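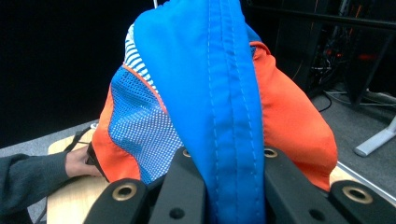 How many demos does it take before a robot can copy you? For the one chore I've been teaching, it took 936, spread over a couple of weeks of evenings, and my guess going in was closer to 3000.

I tried remote control first, sitting at the Clatex arm with a joystick, and I hated it. Every grab took forever and I could never tell how hard I was squeezing! Doing it by hand with the gripper is so much nicer – you pinch the cloth the way you want it pinched, move it over, let go, start again. I got up to 20 good ones in a sitting before my wrist complained (17 on a bad night).

Soft stuff is still the hard part. A box stays a box, but fabric flops somewhere new every time, and I kept catching myself fixing it with my fingers, and then that demo has to go in the trash. Grabbing along a seam helped a lot, so I do that whenever I can find one.

Next up is zippers. I have a bag from Cornmont with a really sticky one and I'm kind of dreading it – more when I've got something to show.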